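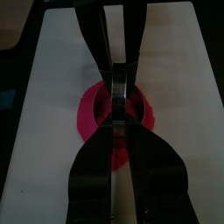
A Place for Everything? Fixed positions on a small shared work table
Nassoro Gachanja
Second-year project, Domestic Design module
Submitted 10 October 2024

1. Background

The Turkuvlow handbook we were given in June says that a small table stays tidy if every item has a home and the homes are in a straight line. It gives no source for this. The Pandov guide repeats the claim almost word for word, and I suspect one was copied from the other. Before building a whole project on it I wanted to know if the idea holds up with ordinary things that get picked up and put back.

My own view at the start was that people tidy when they feel like tidying, and that a line of objects looks good mainly to whoever made the line. I have tried to keep that out of the results.

2. The layout

The table I planned for is 700 mm deep, so the row had to go along the back half to leave any space to work in. I picked things of different shapes and heights on purpose. A row of identical jars would have been an easy pass.

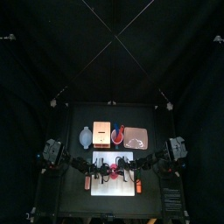 The order of the row was decided after a fair amount of arguing. Dr Hendriks wanted the tallest thing at one end. I wanted the cup away from the edge, as the utensils lean out of it and catch on sleeves. In the end the bowl went far left, then the box, then the cup, and the flat square tray took the right-hand end. The front was kept for one white rectangular surface and the work done on it.

The handbook also says each home should be marked with tape. I left the tape out. If a layout only works with an outline drawn round everything, the credit belongs to the outline.
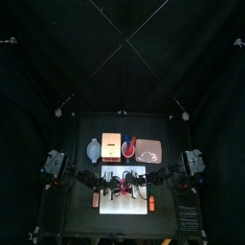

Figure 1. The row layout, left to right: oval dish, slotted wooden box, cup with two utensils, square tray. White board in front.

3. Results

A round meant taking one item forward, using it and putting it back. Out of 192 rounds, 119 ended with the item in its proper place, judged against a paper plan by the same person each time. That is 62 per cent, and I don't find it impressive. The handbook's word is "effortless".

The errors were uneven. The square tray was nearly always put back properly, probably helped by being at the end. The box and the cup swapped places more than anything else. Lina, who did the checking for the second half, pointed out that a box turned slightly sideways was marked wrong by me and right by her, so the real figure could move a few points either way. We should have agreed on this first.

4. The cluster layout

For comparison I wanted something the handbook warns against, with things grouped in the middle on and near a felt pad. 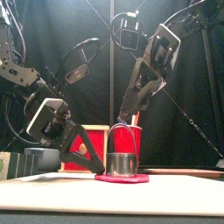 The pad was red, and so were the cup and the box, so colour was no help in telling the homes apart. The metal pot at least stood out. I expected a mess. People said they liked reaching to one spot, and a few preferred it to the row, though liking a layout and putting things back in it are separate matters and I only have proper counts for the row. Without those I can't say which is better, and I'd be wary of anyone who did on this evidence.

5. Problems

The two layouts did not use the same objects or the same tabletop. Hendriks raised this in the first review and I thought it would matter less than it does. There was also no round with a tired or hurried person, which is when most tables go wrong.

6. What I would do next

Same objects in both layouts, one checker, and a written rule for "turned slightly". I would also try the row with the box and cup moved apart, to see if the swapping stops.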